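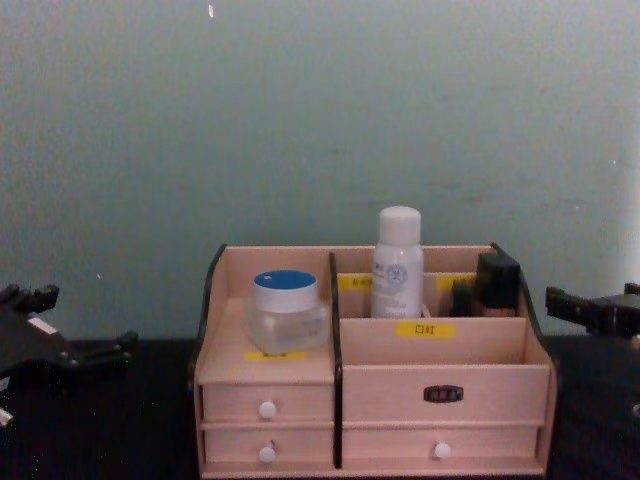 Fig. 13. Both Mokow grippers at rim height, ready to start the organizer task.

11. Your first two-handed task: the desktop organizer

If you've made it through the cabling section with both arms still talking to the controller, well done, that was the dull part. Now you get to teach your Mokow pair to put small things away, which is the job I bought mine for and the one I still show people when they come by. I wrote this section after setting up my own kit and then a second one for Marjatta Oksanen, so where I say "I got this wrong," I usually got it wrong twice.

A makeup organizer is a great first task. It has open shelves, an upright section for bottles and little drawers with round knobs, so you can go from easy to annoying without changing the setup. The one in Fig. 13 is light pink wood with black edging. Yours can be any color you like, but do look for knobs that stick out. Flat drawer fronts with a finger notch are miserable for these grippers.

What you need on the table

- Both arms, clamped and homed (section 10)
- The organizer
- A few light items with different shapes. I'd go with a squat jar, a tall bottle and something small and dark
- The Harju teaching app, open and paired
- Four squares of removable putty

CAUTION: Use closed containers only, and empty ones for the first session if you have them. A gripper that closes a little too far on a full pump bottle makes a mess you will be cleaning out of the finger joints for a long time.

Placing the organizer

1. Put the organizer midway between the two arms, front facing you. Slide it back until it's closer to the wall than feels natural, then bring it forward a hand's width. The arms need room to come around the side panels.

2. Press a square of putty under each corner. Please don't skip this! Pulling a drawer drags the whole organizer forward, and after that every position you saved is a little bit wrong.

3. In Harju, tap Arms, then Float. Both arms go limp enough to move by hand. Hold them before you tap – they sag.

4. Move each gripper in from its own side until it sits about level with the top rim of the organizer, as in Fig. 13. Leave a gap on both sides so neither one touches the side panels.

5. Tap Save as Ready. The arms will come back to this pose between every move, so it's worth being fussy about it.

NOTE: If your organizer has side panels that curve up and out at the top, like this one, take the Ready pose a bit wider than you think you need. My left gripper clipped the curve on its way down for a whole evening before I worked out what the knocking sound was.

Naming the spots

Harju lets you name each place an item can go. You can type anything, and I'd suggest using whatever is already on the organizer. Mine came with yellow labels, and the front right compartment says 口红 (lipstick), so that's the name of the spot in my app, characters and all. Harju takes them fine. Marjatta named hers after her cousins, and that works too.

6. Tap Spots, then Add. Guide one gripper by hand to the place, with the fingers open, and tap Mark.

7. Do the open shelf first, then the tall section at the back, then the front compartment. Save the drawers for last.

8. For each spot, pick Left, Right or Either. Choose Either only for places both grippers can get to without crossing. On a layout like mine, the narrow left side belongs to the left arm and that's the end of it.

Teaching the first pick

9. Set the jar on the table beside the organizer, on the left. Tap Teach, then Left.

10. Guide the gripper over the jar, close it with the thumb wheel until you feel it just hold, and stop. The app shows a grip number. I use 21 for a plastic jar and 11 for anything with a thin wall.

11. Lift, carry, set down on the open shelf, open the fingers, back straight out. Tap Done.

12. Tap Replay and keep a hand near the stop button.

CAUTION: Keep your face and hair away from the table during Replay. The arms are slow, but they don't know you're there.

If the replay puts the jar down a little crooked, leave it. Fix it only if it lands in a different place each time, which usually means the clamp is loose (back to section 10, sorry).

Drawers

Drawers need a different grip setting. Turn on Knob Mode, bring the fingers in on either side of the knob, and close gently. Pull in one straight line toward you. If you pull at an angle the drawer binds, the arm pushes harder, and the whole organizer comes along, putty or no putty.

A wide drawer with one knob in the middle is the fiddliest. I let the right arm pull and park the left gripper lightly against the front panel above it to hold everything steady. It took me more than 13 tries to get a clean one. Use speed 2 for all drawer moves.

If things go wrong

Gripper stops above the item and beeps: it lost its Ready pose. Redo steps 4 and 5.

Tall bottle tips when released: you're holding it too near the cap. Take it lower down and teach the pick again.

App says "arms too close": both are set to Either for the same spot. Change one in Spots.

Fingers slip on shiny lids: fit the Fasden finger pads from the small bag in the box. Driretti will send another set if yours is missing, just write to the support address on the lid.

Once the jar, the bottle and one drawer all replay cleanly, save the task under its own name and go on to section 12, where you'll chain them together.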